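2019-05-02
Par Elsie Ruddock

Notes pour mon intervention à la rencontre des vendeurs en ligne, Padholm

Ouverture (ne pas lire, parler !)

Bonjour à tous, je suis Elsie, je vends des petites lampes et des guirlandes depuis un garage à Padholm, et ce matin on va parler de fiches produit. Oui, je sais, le sujet qui fait rêver. Demander qui a déjà acheté une lampe sans connaître la longueur du câble. Attendre les mains levées. Lever la mienne aussi.

Raconter le coup de la veilleuse Stirkel : la fiche du fournisseur faisait 528 mots et pas un seul sur le type de piles. J'ai recopié tel quel (j'étais pressée, c'était mon premier mois), et j'ai eu 14 retours. Bon, là je laisse rire un peu.

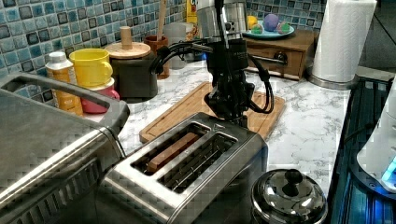

1. Le titre

Montrer mon ancien titre à l'écran et le lire à voix haute, d'une traite, sans respirer. « Nouveau premium lampe nuit LED cadeau salon chambre fête promo »... Personne ne parle comme ça à un client ! Maintenant je mets l'objet, la taille, la couleur, et j'arrête là. Sur Plillmont je me limite à 120 caractères environ, sur Tamihana je fais encore plus court parce que l'affichage mobile coupe n'importe comment.

2. Les mesures et ce qu'il y a dans la boîte

Insister. Une cliente m'a écrit qu'elle pensait recevoir une lampe de salon, elle a reçu un truc grand comme un carnet. Elle avait raison d'être fâchée, la taille était tout en bas, après les frais de port. Chez moi c'est désormais la première ligne, avec le câble, les piles (fournies ou pas) et la prise. 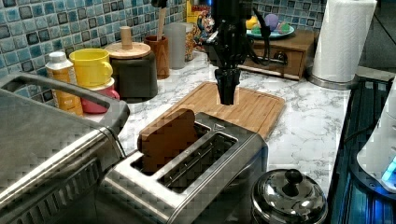

Et puis le délai d'envoi, tant qu'on y est : si le colis part de loin, je l'écris en toutes lettres, à côté du prix. J'ai perdu quelques ventes au début, je ne vais pas mentir, mais beaucoup moins de messages du genre « où est ma commande ? » à minuit.

3. Les prix barrés

Aller vite, on sera en retard. Dire que j'ai retiré tous les miens en mai. Si quelqu'un demande pour les soldes, renvoyer à la pause café.

Fin : proposer de relire une fiche en direct, garder la mienne en secours si la salle est timide. Penser à rendre le micro.

Commentaires

Mado_deco : Merci pour les notes ! J'ai refait mes titres hier soir, j'en avais 200, je vois flou.

Brocante du quai : Et pour les lots, vous mettez les dimensions de chaque pièce ?

Elsie Ruddock : Oui, de chaque pièce, même quand c'est pénible.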